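How to Set Up a Weekly Reading Log Your Students Will Keep Using

By Wilma Carnegie
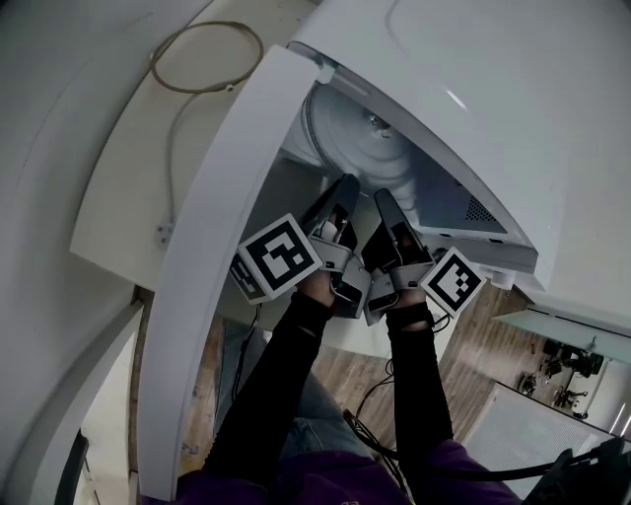 Before you begin

I've taught fourth grade for 14 years, and I must have tried every kind of reading log there is (the bookmark kind, the sticker kind, the one that went home in a plastic sleeve and came back with jam on it). The one below lives in a shared spreadsheet, and it's the first that has made it past November in my room with most of the children still filling it in!

You'll need one computer or tablet for every two students, a class list, and an hour to yourself after school. If your school uses Akow or another class portal, you can put the link there. Otherwise a plain bookmark on each machine does the job.

Step 1. Make the master sheet

Open a new spreadsheet and give it a name the children will recognize. Ours is called Lennox Room Reads, after our hallway. Across the top row, type these headings: Name, Book, Pages Today, One Thing I Noticed. I know it's tempting to add more. I once had nine columns, and my slower typists spent the whole reading period filling in boxes and never opened a book, so please learn from my mistake and stop at four.

Step 2. Give every child a tab

Copy the master sheet once for each student and label the tabs with first names. I have 29 this year, and it took me most of a pot of tea. Put the tabs in alphabetical order now, while it's easy. If two children share a name, add a last initial to both.

Step 3. Lock the top row

Select the heading row and protect it so that only you can change it. Then freeze the row so it stays put when the list gets long. Do the same on every tab. (If you do this on the master before you copy it, check that the protection came along with the copies. In some programs it doesn't.)

Step 4. Practice together

Set aside one full lesson. Put your own tab on the big screen and fill in a line about something you're reading, and let them watch you make a typing mistake and fix it. Then have the children work in pairs, one typing and one helping, and swap halfway. Expect someone to type in someone else's tab. Show everybody where the undo button is and carry on.

Step 5. Set a small goal

Add a line at the bottom of each tab that totals the Pages Today column. I suggest 400 pages for the first term for confident readers and 280 for children who are still building up, but talk it over with each child privately and let them have a say. Goals can always be changed.

Step 6. Read what they write

Once a week, look through the last column and answer three or four children with a short comment. My colleague Hannelore Rathjen does hers with a cup of coffee before the buses come in, and I've borrowed the habit. A question works nicely: "Did you guess it was the uncle?" You'll often find an answer waiting the next morning.

If something goes wrong

The total shows zero: the child has probably typed "12 pages" in the box. Ask for the number by itself.

A tab has disappeared: look in the version history and restore yesterday's copy.

A child has stopped writing: sit down with them and do one line together, with you at the keyboard if need be.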